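Moving a long-running blog to a new host without losing old post links
Asked in Lostham Writers' Help Board, Blogging section
Posted by driftpaper, November 2020

I've kept a personal blog on Ruver for 12 years. It's mostly essays and reading notes, with 700 posts all up, and I'd like to move it to Drostgate because Ruver's editor has become very slow for anything longer than a page. I write long, so this matters to me.

My problem is the links. I refer back to my own posts constantly, and a fair few other bloggers have linked to me over the years. Ruver puts the year and month in every address and Drostgate doesn't seem to by default. I did a trial import of 21 posts and they all came across, but every internal link still pointed at the old site. Comments came over under the right posts, though the replies had been flattened into one list.

I have my own domain name, if that makes a difference. I'm not a programmer but I can follow instructions. 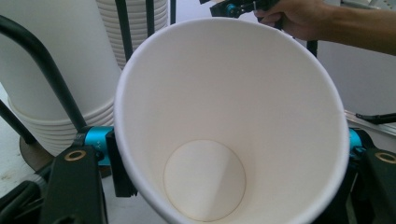 Rana reckons the domain is the main thing, and that with one of your own most of this can be fixed before you switch. Go into Drostgate's settings and look for the address pattern, under Writing on my account. Change it to year/month/title so it matches what Ruver has been doing. Do that before the full import. If you do it afterwards the posts keep the addresses they were given on the way in, and you'll have to delete them and start over.

For the internal links, open the export file in a plain text editor before you import it. Search for the old Ruver address and replace it with your own domain. Save it under a new name so you still have the original. I did this with 300 posts and it took one evening, most of it spent checking.

Any post whose title you changed after publishing will probably still break. Ruver keeps the first title in the address and Drostgate uses the current one. You can edit those by hand – mine were nearly all from one February when I went through a phase of renaming things.

I don't know of a way to keep the threaded comments.

pennyfold
just leave the old one up and start fresh on the new one. thats what I did. put a link at the top of each pointing to the other. people hardly ever read the archives anyway

driftpaper
Thanks both. I read my own archives, so I'll try the address pattern first. Pennyfold, does Ruver still charge you for the old one if you aren't posting to it?

pennyfold
mine is on the free plan so no. not sure about with a domain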